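Takska
Home | Our work | Jobs and calls | Contact

Packing Room Assistant (casual, part-time)
Posted 16/03/2026 by Abla Bitar, Room Coordinator

Takska is looking for a person who likes putting things in boxes. If you read that sentence and felt a small warm glow, keep going. If you felt nothing at all, the rest of the page will be hard work for both of us.

The job

We test how household storage gets used: how people open it, fill it, shut it, carry it and swear at it. Most of our work at the moment is for Erkness, who want to know why their customers own so many lidded boxes and close so few of them. You would spend your shifts at a table with a box, a tray of ordinary household stuff and a sheet telling you what goes in. Then you take it all out again. Then there's another sheet.

Shifts run four hours, with a proper break in the middle and biscuits of variable quality. We pay above the award rate for casual work, and we pay for the full shift even if you're quick.

What you'd be working with

The box of the season is a plain white plastic one, deep, with rounded corners and a black handle on the lid. It has a latch clip on each side of that handle. New starters always go for one clip and then look betrayed. Do both. The lid goes right back to lie flat behind the box, so allow some table for it before you lay out your tray, or you'll be moving everything twice.
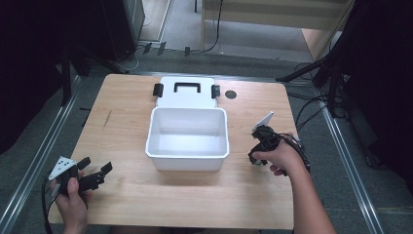 What a shift looks like

1. Sign in, hang up your coat, collect your sheet from the rack by the door.
2. Check the box is empty. The last person will swear it is. Look anyway.
3. Pack to the sheet. Heavy things first, unless the sheet says otherwise, in which case the sheet wins and you may grumble.
4. Close the lid, fasten the clips, lift by the handle, put it down again.
5. Unpack, put each item back in its spot on the tray, and tick the line.
6. Repeat until the break. Stretch. Your shoulders will thank you at some point in your forties.

The current round has 127 sheets in it, shared among everyone on the roster. They range from "six tea towels" to one involving a colander that we don't discuss before lunch.

Who we're after

You don't need experience. You do need two steady hands, a fair amount of patience and the ability to follow an instruction you privately think is silly. You should be comfortable sitting for stretches and lifting a full box a short distance. If you need the table or chair set differently, tell us and we'll sort it out before your first shift.

Left-handers are very welcome. We're short of them, and the sheets were plainly written by someone who has never met one.

Neat people often do well here, but so do reformed messy people, who tend to be less upset when a saucepan won't fit. Strong opinions about colour-coded labels can be raised in writing.

The room

We're on the ground floor at Botha House, round the side, past the bike rack. It's carpeted, which is kind to dropped crockery and unkind to anyone hunting for a dropped button. Wear sleeves you can push up, and leave bracelets and dangly cuffs at home.

How to apply

Send a short note to Abla Bitar through the contact page. A CV is fine but we'd sooner hear what's in your kitchen's worst drawer, in a paragraph or two. Say which mornings or afternoons you could do, and whether you've worked on a packing study before (people from the Bellateck one in January can skip the induction).

We'll invite suitable people in for a paid trial shift. Everyone who writes gets a reply - possibly a slow one, as Abla is also the person who buys the biscuits.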